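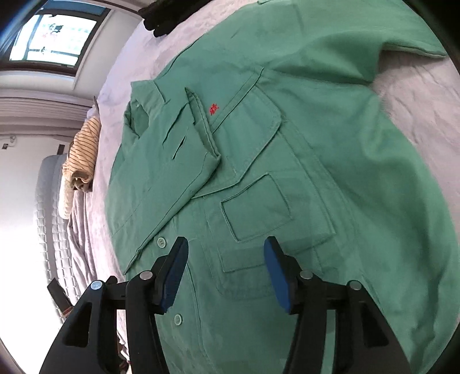
Green work jacket laid out for checking, left sleeve folded over the front.

Muvthorpe site – workwear inspection, outer jackets
Checked in June, before the jackets go back on the rail

1. Collar
Stitching sound all the way round. A bit of the collar will not lie flat. Comment: steam it, no repair needed.
Result: PASS

2. Cuffs
Rim stitching complete on both. No loose threads long enough to catch on a latch or handle. Comment: inside of the cuff to be brushed out before storage.
Result: PASS

3. Sleeve seams
Pulled gently by hand from shoulder to cuff. No gaps.
Result: PASS

4. Flaps and pockets
Flap edges firm. Pockets emptied and turned out – one washer and a till receipt found, both binned. Comment: please empty pockets before handing anything in.
Result: PASS

5. Fastenings
Buttonhole on the front has begun to fray on one side. Still holds. Comment: sew round it within 90 days or withdraw the jacket.
Result: PASS WITH ACTION

6. Embroidery
Small red mark on the front is secure, no lifting at the edges. Do not unpick it, even if the jacket changes hands.
Result: PASS

7. Cloth
Held up to the window to look for thin patches. Two found near the left elbow, neither worn through. Comment: patch from the inside with the green offcuts in the Drira box.
Result: PASS WITH ACTION

8. Labels
Size label readable. Care label faded, washing symbols hard to make out. Comment: wash as the rest of the Sakent batch, inside out, no softener.
Result: PASS WITH ACTION

9. Lining
Not checked this time. Carry over to the next inspection.
Result: OPEN

Overall: fit for use indoors and in the yard. Not to be used as rainwear – the cloth is not proofed, and the waterproofs are kept on the Schumacher rail by the back door.

Next check due after the repairs to items 5 and 7.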